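HFS 172: Household and Family Life
Handout for Unit 11: Receiving Overnight Guests
Prepared by Folasade Ogbonna, with revisions by Lyle Zamora

Purpose of the unit

The previous unit dealt with meals shared by people who live together. Unit 11 turns to the household that takes in relatives or friends for one or more nights. Students should read the Marwat household diaries before the first session and bring their notes on the second diary, in which three generations share one bathroom.

For the purposes of this course, an overnight guest is a person who sleeps in the home, does not pay for the stay, and has a permanent address elsewhere. A grown child who returns between leases is treated separately in Unit 12. The line between the two is not always clear, and students may argue for a different definition in the written assignment.

1. Terms of the visit

Most difficulties recorded in the diaries can be traced to matters left unsettled before arrival. The host knows the household's habits so well that they no longer seem worth mentioning. The guest, wishing to be easy company, does not ask. Thammasiri calls this the courtesy gap, and the term will be used throughout the unit.

Arrival time, departure time, sleeping place and the use of a car should be settled in advance. Departure is the item most often left open. In the Tusia diary, a visit described by the hosts as "a few days" and by the guest as "until the weather turns" lasted most of July. 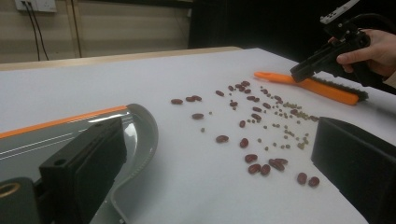 Who should raise the question of how long a visit will last?
The host should raise it, preferably when the invitation is made. A guest who is offered two dates can accept them without feeling rushed, and either side can propose a change later.

2. Sleeping arrangements

A guest room is convenient but uncommon in smaller homes. The usual choices are a sofa, an air mattress in a common room, or a child's bedroom given up for the length of the stay. Each has a cost to someone. The sofa ends the evening early for the entire household. The child's bedroom moves the burden to the youngest member, who is seldom consulted.

Noise and light deserve attention in any of these arrangements. Early risers should agree with late sleepers on where coffee is made and which doors are kept shut.

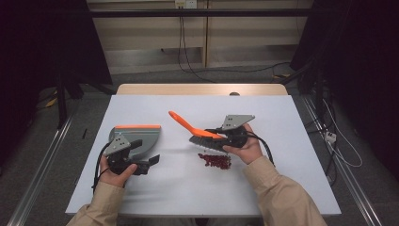 Clothing, medicines and chargers also need a place. A cleared shelf or a single empty drawer is generally enough for a stay of under a week, and the guest who has one is less likely to live out of a suitcase in the hallway.

3. Work done by guests

Hosts differ widely on whether a guest should help with chores. Anozie distinguishes between offered help, assigned help and silent help, the last being work carried out while the host is out of the room. Silent help was the kind most resented in the Bokberg diary, where a visiting aunt rearranged the kitchen cabinets before 7 a.m.

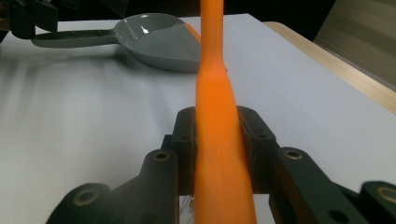

Fig. 3. Orange object and hand-held gripper.

Small, defined tasks cause the least friction. Setting the table or walking the dog can be handed over without instruction, and both have a clear end. Laundry is best left until it has been discussed.

4. Departure and recovery

The visit does not end at the front door. Bedding must be changed, furniture returned to its place and ordinary bedtimes restored. Several diarists reported a quiet or irritable evening after the guests had gone, including after visits they had enjoyed. Students should note how each household used the first day alone.

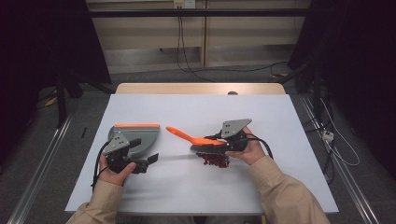
Fig. 4. Dustpan and white board on a wooden table.

Discussion points for section meetings

Compare the hosts in the Marwat and Tusia diaries. Which of them states expectations openly, and at what stage of the visit?

Consider a case in which the guest is the host's parent. Discuss whether the same terms can reasonably be set.

Written assignment

Submit two pages on a visit you have hosted or made. Change the names of all persons involved. Papers go to Oluwaseun Ogbonna in the department office before 4 p.m. on the due date listed in the syllabus.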